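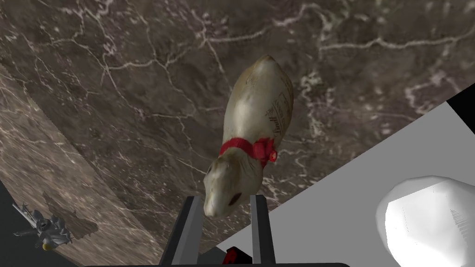 Who may join the Brandton branch of the Jutlow Veterans' Association? Membership is open to anyone who has served in the regular or reserve forces, and to the husbands, wives, partners and adult children of those who have.

The branch has 40 members at present, of whom 17 joined as family. It meets on the first Friday of the month in the upper room at Lastness House, where the standards are kept and where the roll of past presidents hangs beside the door. Meetings open at 7.30 p.m. with the reading of names, followed by branch business and then supper.

Family members were given full voting rights four years ago. The change was debated at length, and some older members felt that the vote should stay with those who had worn uniform. It was carried by a clear margin, and family members have since served as branch secretary and as standard bearer.

Much of the work is done away from the meeting room. Welfare visits are made throughout the year to members who are ill or living alone, and the branch helps with pension forms, hospital transport and funeral arrangements. A standard party attends the funeral of any veteran in the district when the family asks for one – whether or not the person belonged to the association.
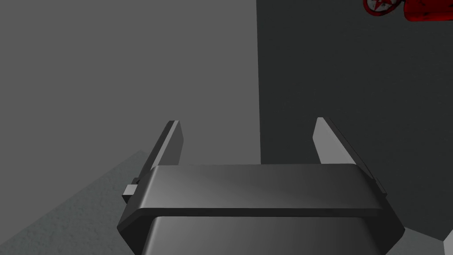

How is the welfare fund paid for? Subscriptions meet part of the cost, and the remainder comes from the June supper and the November collection.

The supper is held at the Kırmızıgül restaurant, which has lent its dining room to the branch for many years. Tickets are sold through the secretary and at the Lastness House desk. Grants from the fund are decided by four trustees, and the names of those helped are not recorded in the minutes.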